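Drei Nächte in der Pension Fova, und ich könnte sofort wieder hinfahren

Eigentlich wollte ich nur eine Übernachtung auf dem Weg nach Norden. Dann habe ich abends um kurz nach neun das Fenster aufgemacht, den Fluss gehört und am nächsten Morgen beim Frühstück gefragt, ob das Zimmer noch zwei Nächte frei ist. War es! Im Februar hat man eben auch mal Glück.

Die Fova liegt am Ende einer Stichstraße, 172 Stufen über dem Bahnhof von Stesero. Ja, Stufen. Es gibt auch eine Straße, aber die macht einen riesigen Bogen, und ich hatte nur den kleinen Rucksack dabei. Oben angekommen war ich ziemlich außer Atem und bekam noch vor dem Schlüssel ein Glas Apfelsaft in die Hand gedrückt. So etwas vergesse ich nicht.

Mein Zimmer lag unter dem Dach, mit einer Schräge, an der ich mir genau einmal den Kopf gestoßen habe, und einem Bett, in dem ich so gut geschlafen habe wie seit Monaten nicht mehr. Feste Matratze, dicke Wolldecke, dazu ein zweites Kissen im Schrank, falls man es höher mag. Der Heizkörper hat ein bisschen geknackt, wenn er ansprang, das hat mich aber nicht gestört. Und das Bad! Winzig, grün gekachelt, mit einer Dusche, die richtig Druck hat. Ich stand am ersten Abend so lange drunter, dass der Spiegel auch nach dem Essen noch beschlagen war.

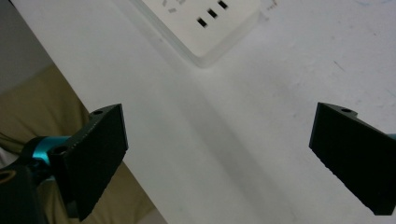
Njål Strand hat mir unter den letzten Beitrag geschrieben, er sei im Herbst auch in der Fova gewesen und könne das Zimmer zum Hof nur empfehlen: kein Flussblick, dafür Morgensonne und ein Sessel, aus dem er kaum noch herausgekommen sei. Das Frühstück fand er allerdings etwas früh, um halb zehn werde schon abgeräumt.

Stimmt, lieber Njål, aber dafür lohnt sich das Aufstehen wirklich! Es gibt Brot aus der Bäckerei Sundqvist unten im Ort (das dunkle mit Kümmel, bitte unbedingt probieren), weich gekochte Eier, drei Sorten Marmelade und einen Ziegenkäse, für den ich am liebsten den Koffer statt des Rucksacks mitgenommen hätte. Kaffee kommt in der Kanne an den Tisch, und wenn sie leer ist, steht da gleich die nächste.

Tagsüber bin ich viel gelaufen. Am schönsten war der Weg zur Lavumach-Hütte, 331 Höhenmeter, am Anfang durch den Wald und dann über eine offene Wiese, auf der noch Schneereste lagen. Die Hütte selbst hat im Winter zu, aber die Bank davor steht windgeschützt, und mit einer Thermoskanne hält man es dort gut aus - ich saß da bestimmt viel zu lange. Für den Rückweg am besten den Pfad am Bach nehmen und feste Schuhe anziehen, der war stellenweise vereist.

Noch ein paar praktische Dinge: Die letzte Bahn kommt um 20:25 Uhr an, danach wird es schwierig. Wer abends in der Pension essen will, sagt bis mittags Bescheid, es gibt ein Gericht und fertig. Bei mir waren es einmal Knödel mit Pilzen und einmal eine Linsensuppe, beides großartig. Kartenzahlung geht erst ab 30 Euro, also etwas Bargeld einstecken, der nächste Automat ist unten am Bahnhof. Und ihr wisst ja jetzt, wie viele Stufen das sind.

Für den Mai habe ich schon angefragt, diesmal für das Zimmer zum Hof.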